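Sweets from the corner shop, and other things I miss

10 Oct 2020

So I've been trying to remember what we used to buy at Ruchti on the way home from school, and I'm getting stuck after the sherbet. There were definitely the chewy ones that took your fillings out. Mirjam swears there was a liquorice thing shaped like a bootlace, but I think she's mixing it up with the kiosk in Levesell (she does this a lot!).

What I do remember is the price. You could get a proper bagful for 70p, and if you had 96p you were basically royalty.

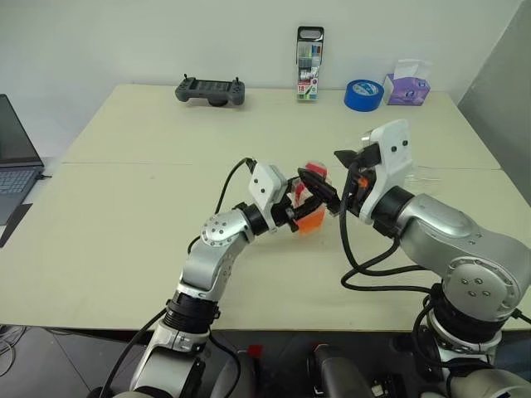
Mum never minded the sweets, only the wrappers. She'd find them in coat pockets in July, when the coats finally went in the wash — and then we'd hear about it all weekend.

Anyway, I'm having a go at making toffee tomorrow. If anyone has a recipe that doesn't need a thermometer, please leave it in the comments!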